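Subject: Re: [skenbridge-travel] Villa weeks at Rulari

Four pictures first, then the answers.

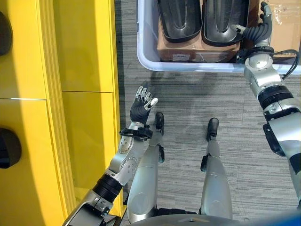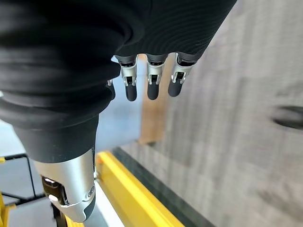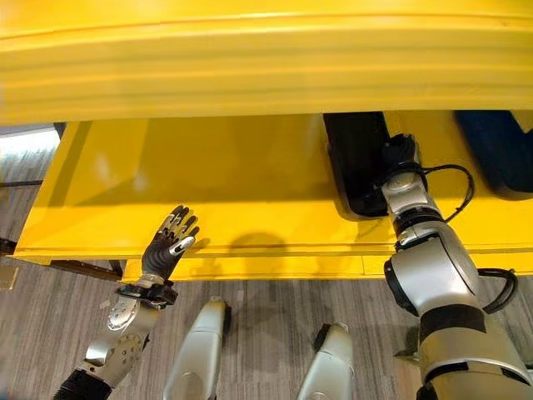
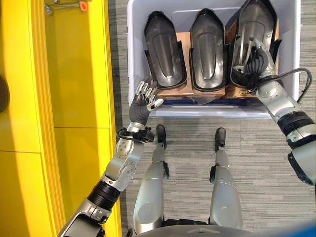
RATES FOR AUGUST

The Palaniappan house sleeps 8 and is $2,175 a week, plus a $200 deposit. The Skikach ferry leaves at 2 p.m. Bring cash for the fare.

> Is the house at Rulari still open for August, and does
> the rate include linens? We would come over on the ferry
> and won't have a car.

Linens are included, beach towels are not. You can walk to the house from the dock.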